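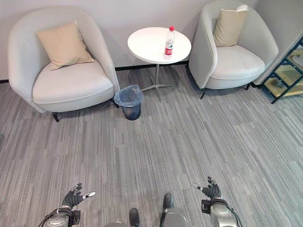 Sit in it for ten minutes before you say anything about it, Flurina Leitner told our group at the Brustero open day, and so most of us did. The armchairs were the first thing on the Friday tour. Brustero fits out waiting rooms and small lobbies, and the rooms upstairs at the Skustville building are set up the way a customer would get them – carpet down, chairs in, walls painted.

The chairs in the room we spent longest in are tub chairs in light gray, with a beige pillow each and a small round white table in between. I found the seat wide and deep. With the pillow behind me I sat upright enough to read, and without it I slid back further than I like. My wife preferred it without. The model is called Pons and has been in the range for four years. A fabric sample card was handed round, and the grays on it are hard to tell apart under ceiling lights, so take one to a window if you go.

The table is light, on a thin metal stem with feet that spread over the carpet. It will take two cups and a phone. It would not take a lunch tray, and I don't think it is meant to.

Downstairs is the cutting room, which was running at half pace for visitors. There are 311 fabrics on the racks, sorted by weight and then by color. A seat cover comes off the table in pieces, gets a paper tag and goes along to sewing. Talking was difficult in there. We were given almost 90 minutes for the whole building and used a good third of it on this floor.

After coffee we went over the housekeeping side. Brustero sells a yearly care plan under the name Stosar, covering vacuuming, spot cleaning and pillow covers, and the talk turned to small things like trash and bags.

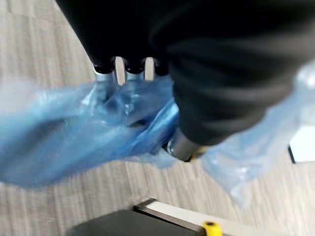
Thin bags are fine for paper and cups, in Blagoje Halilović's view, but he would double them for anything with a corner on it. He also wanted to know who empties the bins in a waiting room that stays open until nine at night. The answer was that it depends on the contract, and that most customers ask for one round at midday and one after closing.

Parking is behind the building, entrance on the left after the gate. The stairs are steep and the elevator is at the far end, past the cutting room. Sample cards are free from the front desk, and the next open day is in March.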